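Zallent Hand Grippers – Your Questions

I've been renting out and selling the Zallent for a while now, and the same questions keep landing in my inbox. So here they are, all in one spot!

What do I get in the kit?
A pair of grippers, one for each hand, plus spare fingertip pads and a charging cable. The two-pair kit (we call it the Flekurar) comes with 4 grippers in a hard case.

How much is it?
$443 a pair. Rental is $200 a month, and you can put your first month toward buying if you fall in love with them.

Do I need a robot?
Nope! You hold the grippers and do the job yourself, and your robot learns from the recordings later.

Can they handle small stuff?
Yes, within reason. The yellow tips close up nicely on slim things like screwdriver handles, and I'd start there before you try single bits. 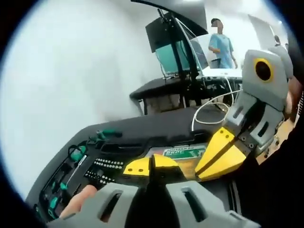
Bits take patience – my first tries were pretty clumsy, and I still like to go slow when they're packed in tight rows. Give yourself an afternoon to get the feel of it.

How long is the warranty?
6 months on everything except the pads, which do wear out. Email me and I'll mail you a new set.

Last updated June 28, 2025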